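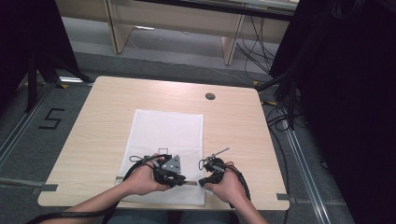
Two hand-held grippers over a white cloth on the work table.

Questions and answers about our printed silver ink films

By Dela Gbeho
2020-06-01

We use cookies to remember your language and to count visits. By continuing to read you accept this.

After our paper on silver nanowire films was published, many people wrote to the materials group at Omavbridge. I have collected the questions which came most often. The answers are mine, and I have tried to keep them short.

What is the new material?

It is a very thin film made of silver wires, which are much finer than a human hair. The wires lie over each other like straw on a floor. Light passes through the gaps and current passes along the wires, so the film is transparent and conducts electricity at the same time.

Are such films not already known?

Yes, for many years. Our contribution is the way of joining the wires where they cross. In older films each crossing has a high resistance, and the current loses energy there. We treat the film with a weak salt solution before it is dried, and the crossings become welded at room temperature. No oven is necessary.

How much better does it conduct?

The sheet resistance of our best film was 16 ohms per square. The same film without the salt treatment had 40 ohms per square. These are values from small samples made by hand, and a film from a factory machine may give other numbers.

Can it be bent?

We bent the samples 1000 times over a metal rod with a radius of 7 millimetres. The resistance increased a little during the first bends and then stayed nearly the same. We have not tested folding with a sharp edge – I expect that this would break the film, but I can not say it with certainty.

Does silver not turn black?

It does, if there is sulphur in the air. Our samples are covered with a clear polymer layer which slows this down. Samples without the layer became visibly darker on the shelf, and I would not recommend to use them outside a closed housing.

Why do you not use graphene?

I receive this question in almost every letter. Graphene is an excellent conductor in small and perfect pieces. Over a large area it has borders between the grains and also small tears from the transfer, and then the advantage becomes smaller. My colleagues in Lindholm work on this problem and I wish them success. For touch panels and heated windows, silver wires are at the moment easier to handle.

Is the film dangerous to touch?

The wires are fixed under the polymer, so touching a finished film is not a concern. The liquid ink is another matter. We work with it in gloves and under an extraction hood, and the waste is collected separately.

When can I buy it?

Not soon. A coating company in Kestavska will try the process on a wider roll in July. If the thickness comes out uneven, we must go back and change the ink. I prefer not to promise any year.

Can you send me a sample?

For universities and schools, yes, as long as we have some. Please write what you want to measure and which size you need. The pieces are square and they are sent between two sheets of card. We can not send the liquid ink by post.

Who paid for the work?

The Vaverberg fund for applied chemistry paid for the materials and for one doctoral position. The fund did not see the results before they were published.

I found a mistake in figure 3 of the paper. Whom should I tell?

Thank you, you are right. The axis should read "wavelength in nanometres" and not "in micrometres". A correction is already with the journal.

Would you like to receive our newsletter? Enter your e-mail address and press Subscribe. You can cancel at any time.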